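**Week 8 notes: how a reveal gets paced (and why the roster comes out in drips)**

Okay, so picking up where we stopped on Monday. We'd watched the Koria teaser twice and Hazem asked why it shows only one fighter when the studio obviously has more finished. Good question, and it's most of this week.

Koria is our running case: a one-on-one fighting game from a small studio called Luler, published by Urex. At launch it had 11 characters. The first trailer had one, plus a shadow in a doorway that people argued over for weeks!

The way I'd break up the campaign:

- **Teaser.** One character, one stage, no interface on screen. You're selling a mood.
- **Gameplay reveal.** Health bars, real matches, somebody from the team talking over it. Fans will go through this one frame by frame, so check your menus before you show them.
- **Roster drips.** One or two names at a time, each with its own short clip.
- **Hands-on.** Press and a few players get a build, usually a cut-down one.

Pichit Boonyarit (he did community work on Koria and visited us in October) told us the drip stage was the hard part. They had a list of 127 questions collected from the forum and could answer maybe a third without spoiling a character. His advice was to say "we're not talking about that yet" in plain words and move on — players take it better than a vague hint that goes nowhere. 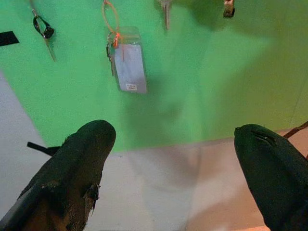
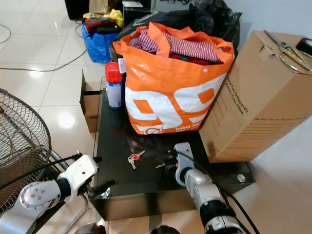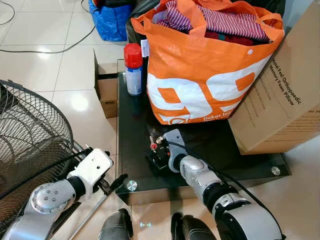
Now, order. Luler opened with Bouzid, the big slow grappler, and I still think that was a brave pick. Most studios lead with the all-rounder who goes on the box. But a grappler's throws look great in a short clip, and you can follow them even if you've never touched a fighting game. The fast characters came later, once people knew what the meter did.

The bit they got wrong, in my opinion, was the gap. After the gameplay reveal they went quiet for 56 days, and the forum filled up with fake roster lists (I fell for one, I admit it). A single screenshot would have helped.

**For next time**

1. Pick any fighting game and write down the order its characters were announced.
2. Mark where you'd have swapped two of them, and say what the swap gains.
3. Bring one trailer under two minutes. We'll watch with the sound off first, then on.

Keep the write-up to a page. Hazem Ashour has the sign-up sheet for trailer slots, so grab him before you leave if you want to go early.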